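Two-arm demos: how many before the first training run?

clavness_bench
We're at 548 demos on the pink pieces task, both arms on the front rail. I want to start training now. Thorlacius wants to wait for 1,974.
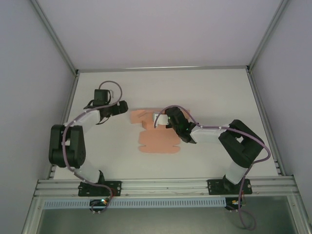

Do you keep the failed grasps? We keep them in a separate folder and leave them out of the first run.

nuvari22
Train now. You'll find out which starts are missing.

flemovent
Disagree. With 2 operators you'd mostly learn who was driving. Get a third person on it first.

clavness_bench
Fair, but I'd still run it tonight. The wrist views worry me more — fast moves blur,
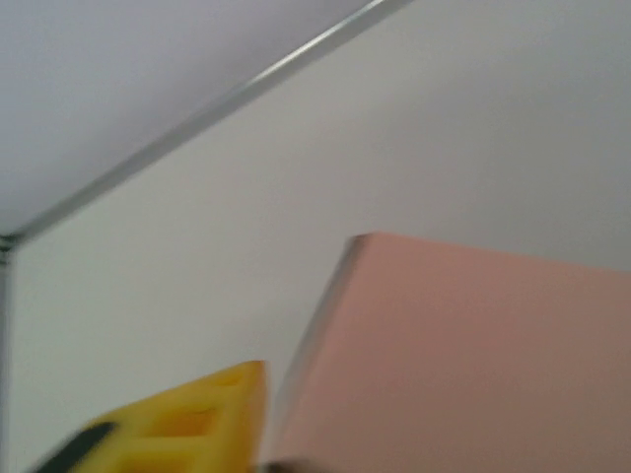
and I'd like to slow the operators down before we record the next batch.

nuvari22
Don't slow them too much. Ours came out sluggish.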